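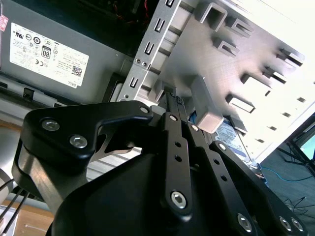
Zoltberg Fingertip Set, Revision B

Replacement fingertips for the Zoltberg two-finger gripper, sold in pairs. $294 the pair, screws included, wrench not.

If you own Revision A, please read this part before the part with the price. Revision A tips can let go of small ribbed connectors halfway through a pull. The pad creeps under load, the controller sees the fingers close a little further, concludes that it is now holding the part even better, and reports success. The arm then carries nothing to the tray with great care.

Riku Hattori found the fault in September on our teardown bench, where we take apart old desktop PCs. The log said the connector was out. The connector was still in the computer. We sided with the log for most of an afternoon.

What changed in B

The pad is now held by a lip as well as glue. The glue was my idea. The lip was Ilari Sjöberg's, and he has been decent about it.
The tip edge is narrower, for work beside drive cages and other folded metal.
Rated for 3,979 grip cycles at full force, which is where our test pair wore out. Revision A was rated for more, by optimism.

Fitting

Cut power to the arm and lock it out. Pausing the program is a different thing, as Emiliano Bermúdez and his thumbnail will confirm. Swap both tips together; mixed pairs pull to one side. Run 10 slow closes on the foam block, then check the screws again. Replace at 300 hours even if they look fine.

Do not use on anything plugged into the wall. Gripping a power supply by its wires voids the warranty and possibly the gripper.

Revision A owners get a free pair — write to Temitope Adeyemi at the Drosness office with your serial number. Keep the old tips out of the spares drawer. They look exactly like the new ones from above.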